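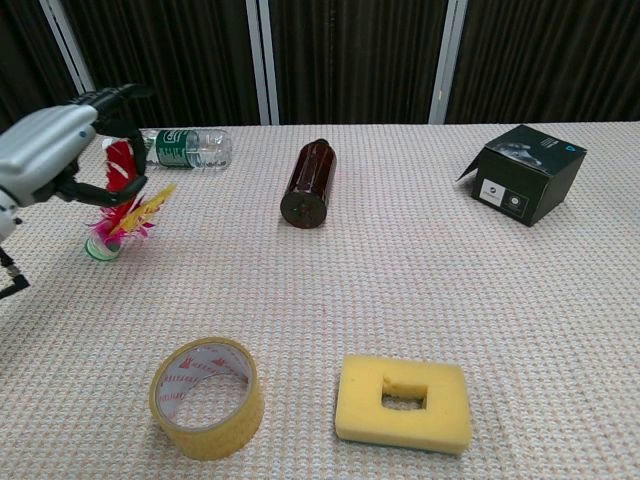
Search this site Go

Skarkel Robotics Club seeks people with hands
Posted 21 Jan 2018

The Skarkel club at Prenthorpe College needs participants for its spring student project, in which we try to teach an arm named Ita to pick up things that you have been picking up since you were a baby. You will be better at it than Ita is. Please try not to gloat, as the students are sensitive.

A session lasts 50 minutes. You sit across the table and move household odds and ends from one spot to another while we take notes on how you grip them. Then Ita has a go at the same objects. Shuttlecocks, packing tape, sponges and bottles are all on the current list, and the shuttlecock is everyone's least favorite. You may bring one object of your own, provided it isn't alive, sharp or sentimental.

We want adults with ordinary use of at least one hand. No experience with robots is needed, and if you have a lot of it we will probably put you to work fixing ours. Left-handers are very welcome; we had far too few in November and our grip data leans to the right.

Each person comes for 3 sessions, in the Baloyi Building, room 13. Pay is a campus meal voucher per session and coffee of a quality we can't defend. Parking behind Baloyi is free if you find any.

To sign up, leave your name and the hand you write with in the folder outside room 13, or ask at the Baloyi front desk for the Skarkel form. Long fingernails are fine. Mittens are not.

We use cookies to improve your experience. Accept Manage settings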